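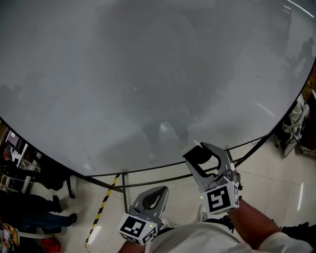 Keeping glossy tables and shelves clean without making them dull

Posted 11/23/23 by Adi Ngau

When my wife and I moved into our flat in Cilolow, we bought much furniture with a shiny top, and I learned quite quickly that a shiny top shows everything. Fingers, dust, the ring of a cup, the path where the cloth went. I made most of the mistakes already, so I write down the way I do it now. Some readers asked me for this after my page about limescale in June.

Start dry. Before any water comes near the table, take a soft dry cloth and lift the dust off. Go in straight lines, always from the far side to yourself, and turn the cloth to a clean side when it looks grey. Dust contains small hard grains, and if you wet them first you push them over the gloss like very fine sandpaper. The thin scratches you see in the evening, when the lamp is on, are mostly made in this way.

Then the wash. I use a bowl with one litre of warm water, and into it goes one small drop of washing-up liquid. Really one drop. I used to put a good squeeze and then wondered why the table was sticky on the same afternoon. The cloth should be wrung until it doesn't drip any more. If water stands on the surface after you wipe, it is too wet, and it will creep under the edge strip if your table has one.

Rinse with a second cloth and plain water. Many people leave this step out. The grey veil on a dark or a pale table is usually old soap, and more soap will only make it thicker.

Dry at once. A clean cotton tea towel is good, an old one is better than a new one, as new ones leave fluff. Wash it before without fabric softener. Softener stays in the cotton and goes straight on to your table as a greasy film. I keep 300 ml of plain water in a spray bottle for the last marks, spray it on the towel and never on the table.

Greasy marks near the edge, where people rest their hands, need a bit more. Mix one spoon of white vinegar into a glass of water, wipe, rinse, dry. Do not use this on marble or other stone, and not on waxed or oiled wood. For painted or lacquered furniture try it first underneath, where it cannot be seen, and wait until the next day.

Glue from a price label: lay a warm damp cloth over it for a few minutes, then roll the glue away with your thumb. If it doesn't come, a little cooking oil, wait again, and wash with the soapy water. Please no knife, also not a plastic one if you are in a hurry.

Things I stopped using
Kitchen paper, it is rougher than it feels.
The green side of the sponge, on anything that shines.
Furniture polish with silicone. It looks wonderful for two days and afterwards every finger is visible.
Melamine sponges. They take away the mark and the gloss together.

About cloths. I have 25 microfibre cloths, which my wife finds too many, and I sort them by colour: blue for glass, yellow for furniture, the rest for the bathroom and the bicycle. They are washed at 40 degrees, separate from towels, and dried on the line. When a cloth starts to pull on the skin of a dry hand but doesn't take up water any more, it moves down to the bicycle.

Teguh Osman wrote to me that he polishes his black shelf with a car wax, once in a season. I tried it on a spare board. It gives a deep shine, but a warm mug left a ring in it on the first evening, so on a shelf with books yes, on a dining table I would leave it.

Felt pads under vases and lamps save a lot of work. Look under them from time to time, as a grain of sand can sit in the felt and then the pad scratches worse than the bare vase. I change mine when they become hard and flat.

Next time I will write about the rubber seal of the washing machine, which I have put off long enough.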